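Search this site Search

Drando Robotics Lab, Visitor Day
Pre-opening inspection checklist with comments
Site: Gukham building, ground floor
Inspection date: 30 Aug 2024
Result codes: P = pass, C = pass with comment, F = fail, hold opening

1. Floor area and barriers

1.1 Barrier posts set at 390 mm from the edge of the cell guard. P
1.2 Floor tape intact on the visitor route. C
Comment: Tape lifting at the turn by the Nông bench. Pressed down and rolled. Recheck before the second group.
1.3 Emergency exit clear. P
1.4 Maximum group size posted at the entrance. F, then P
Comment: Sign still showed the June limit. Replaced.

2. Live arm

2.1 Emergency stop tested from both pendants. P
2.2 Speed limited to 5 percent for all moves with visitors present. P
2.3 Gripper pads checked for wear. C
Comment: Left pad has a small nick. No effect on the demonstration parts. Log under work order 1169.
2.4 Air line secured along the arm – no loops below the elbow. P
2.5 Guard door interlock stops motion when opened. P

3. Simulation station (Nesudeck)

3.1 Nesudeck starts from a cold boot without operator login. P
3.2 Wrist view loads with the gripper open and empty. C
Comment: Fingers spread wide, nothing between them. Room model loads with the speckled wall, the picture and the window. The large slate-gray surface renders flat, with no texture. Acceptable for the demonstration. 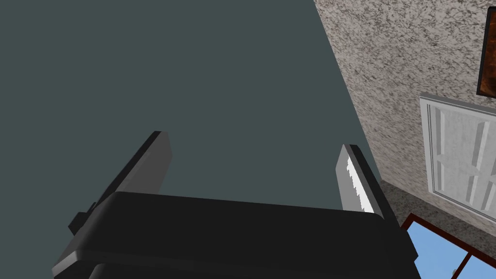 3.3 Simulation controls isolated from the live arm. P
Comment: Network cable to the cell controller removed and tagged. Do not reconnect during visiting hours.
3.4 Reset button returns the room model to its start state. C
Comment: Takes roughly 95 seconds. Host should talk through the wait and not press the button again. A second press queues a second reset.
3.5 Visitor hand controller cleaned and strap sound. P

4. Staffing and close-out

4.1 One trained operator at the live arm at all times. P
4.2 Host at the simulation station briefed on item 3.4. P
4.3 First aid kit sealed and in date. P
4.4 Open items carried forward: 1.2 and 2.3.
4.5 Cell released for visitors. P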